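Recording cloth-handling examples at home
Tharushi Dissanayake
Updated 15 Jun 2024

These are the steps we give to everyone who records folding and spreading examples for the Usitico set with a pair of hand-held grippers. You should already have charged both grippers and paired them with the recorder. If not, do that first.

Before you start

Choose one task for the session and stay with it. Holding a cloth up by its edge, folding it in half and laying it flat are three separate tasks and go in three separate folders. Write the task name in the log before the first take, in the same words each time. Elango Murthy had to rename 77 takes in May after "fold half" and "half fold" were used for the same thing.

Leave the room as you normally keep it. The model has to cope with furniture, curtains and things on desks, so don't clear them away. Do put away letters, bank cards and family photographs. Switch on the main light and leave it on until you finish.

Recording a take

Start with both grippers open and in view of each other. Squeeze the right one slowly on the hem, wait a moment, then do the same with the left. Take a small gather of fabric between the pads. If you grab too much, the jaws stay wide and the width reading is of little use for training.

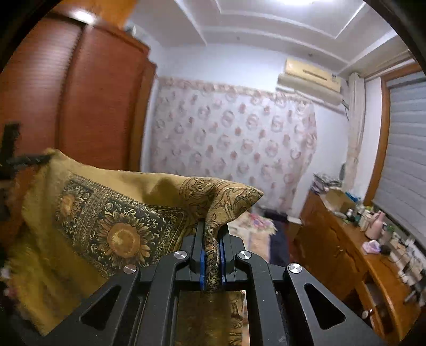 Lift at an even speed and keep the hem between the two grippers a little slack. Pulling it tight makes thin cloth slip out. When the task is finished, open both jaws fully and hold still before you stop the recorder.

A take should last no more than 40 seconds. Do 10 takes, then swap to another cloth. Patterned and plain ones are both wanted, and so are different weights.

Dropped cloth

Keep the take if you picked the cloth up again and finished. Mark it R in the log. If you gave up, mark it F and upload it anyway. Remo Camenzind sorts these at the Burnberg end and uses some of the F takes for the failure detector.

Uploading

Check that the left and right files have the same number of takes. Upload them together with the log. Anything left on the recorder is overwritten once it holds 196 takes.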